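**Camora puts small sorting arms to work in its break rooms, and the crew gets its mornings back**

*For release in May*

Hi, I'm Marisol Arellano, and I run facilities at Camora. They asked me to write this one myself, so please forgive the lack of polish! We're bringing RecycloBots to 2 of our buildings, Atwood and Correia, and I've been grinning about it for weeks.

Our day crew used to start every shift at 6 a.m. picking through break room trash by hand. On a bad morning that meant 50 bags (I did plenty of them myself, back when I was on the crew). The demo we take around to staff is a tabletop one – an arm with an orange gripper, paper cups for bins, and a little colored flag for each stream.
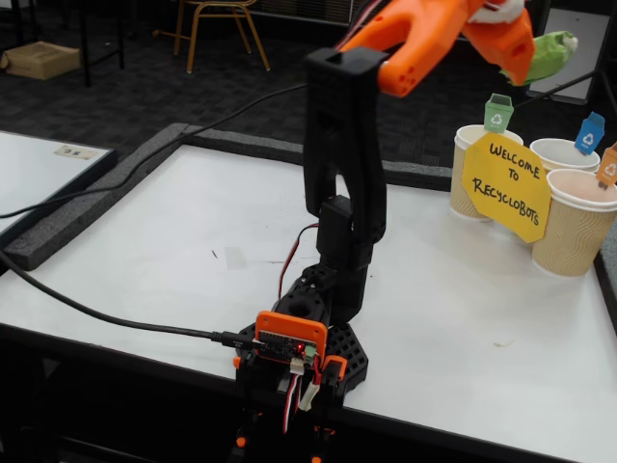 What people ask me first is always about jobs, so let me get to it. Every one of the 81 people on our cleaning and facilities team keeps their job and their hours. The arms take over the first pass, and the crew handles whatever the arms get stuck on, plus the floor work that kept sliding to the afternoon. Anyone who wants to learn to set up and fix the arms gets paid training time, and sign-ups are already longer than I planned for.

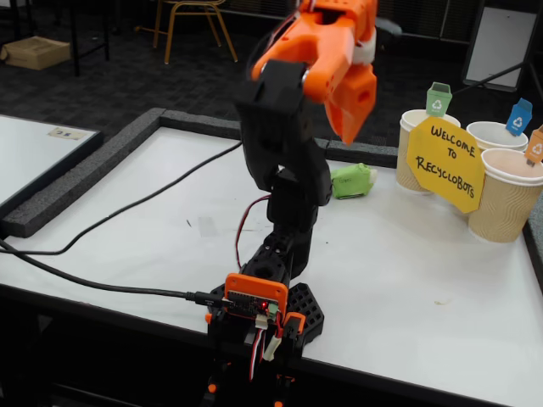

Jarketel is helping us with the training sessions, and they've been great about questions (even mine, and I ask a lot). We've set aside $2000 for spare parts this year, mostly because grippers take a beating. Soft stuff is still the hard part. Wrappers, rags, anything that bunches up – we're working on those now, and I'd call it slow going.
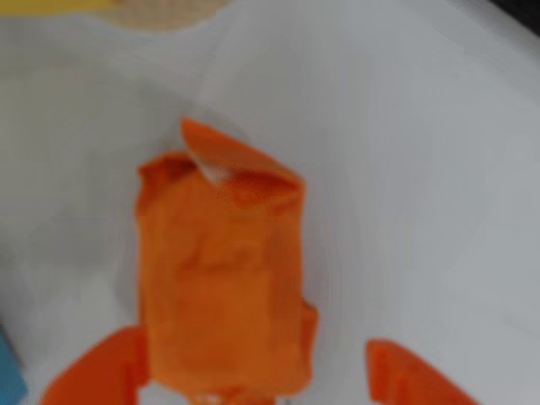 Correia's night shift wants in too, and Denise asked that the new schedule be posted a full month before anything changes, so people can sort out rides and child care. Done! It goes up in both break rooms.

Press questions can come straight to me at the Camora facilities desk.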